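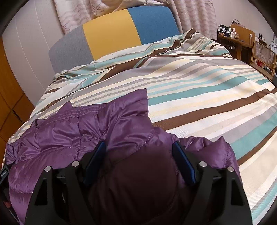 Do robots that fold clothes need a better planner? Most of them need a better way of knowing when the plan has gone stale, and I'd put money there well before I touched the planner.

I've been writing control and perception code for soft stuff for a fair while now, and I keep having the same argument. Someone watches a policy paw at a jacket, miss a sleeve, close on air, and then carry on with the fold as though it had the sleeve. And the first thing they say is, "So we need to plan further ahead." More lookahead, longer action chunks, a bigger model sitting on top telling the little one what to do. I used to say it too, so I'm not being snooty here.

My beef is with how far ahead you can sensibly plan on a puffer jacket. Think about what you're asking for. You've got nylon over stuffing, stitched into channels, and the minute two fingers press into it the whole lump shifts and a hood you were tracking is suddenly a fold. On a striped duvet, no less, which is soft as well, so the thing you're pushing against is also moving! A plan that runs for five seconds into that is a nice bit of fiction. The first half second is worth having. The rest is a guess wearing a tie.

When we were working on Skirkutham (our controller, named after nothing, don't ask) the chunks were 400 milliseconds long and the robot committed to every one of them. It would take a picture, decide, and go. Bit-na Chae was the one who kept saying we should cut a chunk short whenever the fingers and the prediction disagreed, and I kept saying yes, good idea, after the planner work. Then one October I had a free afternoon and a bad mood and I just did it. It was a tiny change, mostly deleting things. We ran 200 attempts with the old behaviour and 200 with the interrupt, same garments, same starting crumples as near as we could manage, and the interrupt version was so much better that I spent the evening looking for the bug.

There wasn't a bug, or at least there wasn't one that explained it. I did find an unrelated one in the gripper width scaling that had been there for months, and I'd rather not talk about it.

Now, the fair comeback is that interrupting makes a robot twitchy, and it does. Set the threshold too low and you get a machine that starts a grasp, has second thoughts, starts again, and never gets anywhere – my uncle backing a boat trailer. We had a week of that. What fixed it was making the cost of stopping part of the decision, so the controller would ride out a small surprise near the end of a motion but bail early on a big one. Not elegant! There are two constants in there I picked by feel and I couldn't defend either of them to a reviewer.

The other comeback is better, and it's the one I lose sleep over. How does the thing know it's been surprised? On a rigid box you can compare where you thought the edge would be with where it is. On glossy fabric the highlights slide about when nothing much has moved, and the darkest patch is usually right between the fingers, exactly where you want to see. Our perception model, Leltholm, was trained to predict its own next features, and for the longest time it was most surprised by shine. You'd get a lovely spike every time the nylon caught the light. Meanwhile the sleeve would slip clean out and it'd carry on, perfectly calm.

So if I had a year and a budget, I'd spend it there. I'd want surprise that means something about the cloth, and I'd want it quick. I'd also want logging tools that let me scrub to the moment the prediction went wrong without opening three different programs, which sounds like a small whinge until you've done it for 536 episodes. We wrote a viewer called Donley for that and it's ugly as sin, grey on grey, and it has done more for our results than any architecture change I can remember. You line up the wrist view with the surprise curve, drag the slider, and there it is, the bit where the grip closed and the model didn't notice.

I do think there's room for planning, by the way. Choosing which end of a coat to start from is planning, and so is deciding to flatten the thing before you fold it. Varghese, the task layer we put above the rest, does that sort of thing once every few seconds and does it decently. I just don't want it having opinions about finger positions. By the time an opinion like that gets down to the motors the jacket has moved on.

Bit-na reckons I've swung too far and in two years I'll be back writing about lookahead. Could be. There's a version of this where the video models get good enough that a long guess about cloth is a decent guess, and then I'll have to eat a fair bit of this post. For now I've got the threshold file open in one window and Donley in the other, and one of those two constants is about to change again.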